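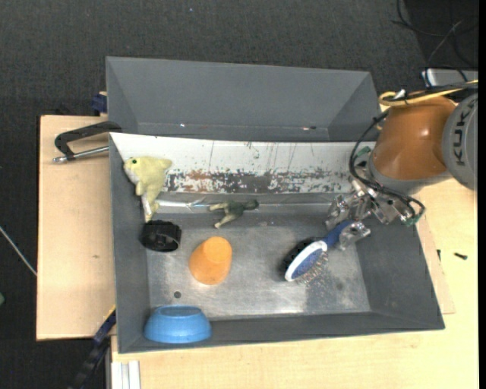
A blue and white hairbrush and two gray bins.

How to Deep Clean a Hairbrush

A clean brush makes such a difference to your hair, and you can do the whole family's in one go!

Start by pulling out the loose hair. Slide the tail of a comb under the mat at the base, lift, and work along row by row. Snip stubborn bits with small scissors.

Next, fill a bowl with warm water and a squirt of shampoo. Plastic brushes can soak for 10 minutes. Wooden or padded ones shouldn't - just dip the bristles and keep the cushion dry.

Scrub between the rows with an old toothbrush (my favorite part, it's so satisfying), then rinse under the tap and shake well.

Lay the brush bristles down on a towel overnight. I do mine in the evening and it's ready by breakfast.

Tip from Renata Sowa: add a spoonful of baking soda if you use a lot of hairspray.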